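Dremon opens its doors, and the robots tidy up slowly

PLORNOW. Dremon let the public into its Plornow workshop on Mon 28 December, and the line reached the parking lot before the coffee was ready. The company had promised "a look at the home helper of tomorrow." What visitors got was a look at a fair amount of waiting.

The main attraction was Skuvar, a two-armed machine on a wheeled base that Dremon wants to sell to families and care homes. In October the company said it would be picking up after children "within the year." The year had three days left to run, and on the workshop floor Skuvar was picking up after a presenter, who dropped things for it one at a time onto a low table.

It managed a sponge. It managed a rolled pair of socks on the second try. A paper cup was crushed, and the presenter moved on to the next item without remarking on it. The whole demonstration was listed in the program as lasting 29 minutes and ran well past that, mostly because the left arm had to be restarted.

Dremon says Skuvar has learned 104 household tasks. The handout given to visitors did not list them, and a request for the list at the front desk was met with a promise to send it by email. It had not arrived when this item was written. It would be useful to know, for instance, whether "pick up sock" and "put down sock" are one task or two.

The more interesting part of the day was at the back, where far fewer people went. Dremon doesn't write out instructions for each chore. People do the chores themselves with hand-held grippers, in ordinary rooms with ordinary clutter, and recordings of their work are used to train the machine. The company says it has 2,000 hours of this material, gathered with Chowdary, a smaller firm that handles the home sessions. Toys, bedding and kitchen things make up most of it. 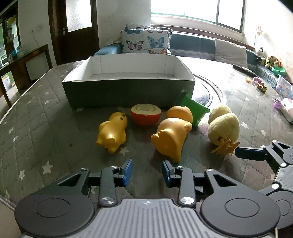 A person holding a gripper can see that a plush chick is soft and a plastic toy is hard, and squeezes to suit. Whether any of that judgment reaches the robot is the question Dremon was least willing to discuss. Staff said the results were "very encouraging" and pointed to a chart with no numbers along the side.

Visitors were allowed to try a pair of grippers for themselves, and this was easily the most popular thing in the building. Children took to it at once. Several adults had trouble lifting a toy out of a bin, which made the machine's record with the socks look a little better than it had an hour before.

There was less to go on when it came to money. Dremon gave no price for Skuvar and no date for home trials, and said only that 4 care homes had shown interest. It would not say which ones, or what showing interest involved. Chowdary had a table near the exit with pens and a sign-up sheet for people willing to have sessions done in their homes. The sheet said participants would be paid. The amount was left blank.

A question about what happens to recordings made in people's bedrooms and kitchens got a longer answer, most of it about how seriously the company takes the matter. Dremon said a written policy is being prepared.

The workshop will open again in the spring, when the company expects to show Skuvar making a bed. The bed was already in place, made, behind a rope.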